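How I Log My Pharmacy CE Hours Without Losing My Mind

Saturday, August 4, 2018

So renewal season is coming and I've had a few people ask how I keep my continuing education straight. I'm a pharmacist at Ashour, and I used to keep every certificate in one fat folder (bad idea!). Now I do it all in a spreadsheet plus one scanned file, and it takes me two evenings a year.

Start with the rules. Pull up your own state board's page and write down the total hours, how many have to be live, and any special topics like law or patient safety. Please don't go by what a coworker in another state tells you, they may be on a totally different cycle. 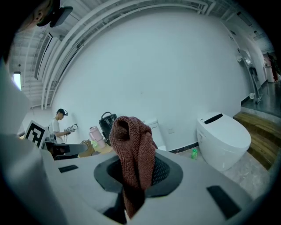 Reddish-brown knit cloth draped through a round opening.

Next, make your spreadsheet. My columns are date, course title, provider, hours, live or home study, and certificate file name. I put the file name last so I can find the scan in a hurry. For example, my Verlow anticoagulation course is saved as Verlow-671 and the Plornel compounding one is Plornel-743, which are just the course numbers off the certificates.

Then scan each certificate the day you get it. I mean it, the same day! Check that your name and license number are right before you file it, and if something's off, email the provider while they still have the class roster handy. 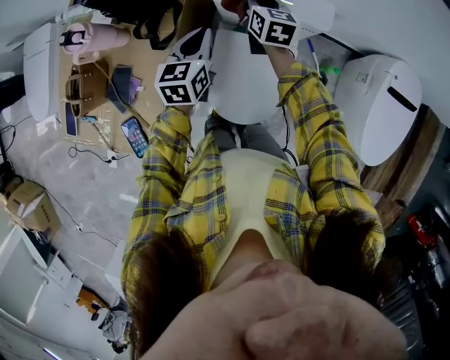
Once everything is in, add up each column and compare it with the notes you made at the start. I came up two live hours short last time and had to grab a Tulanex evening session in a rush, so now I do my adding up in August and leave myself some room. Keep a backup copy someplace other than your work computer, and hang on to the old cycle's file too in case you get audited.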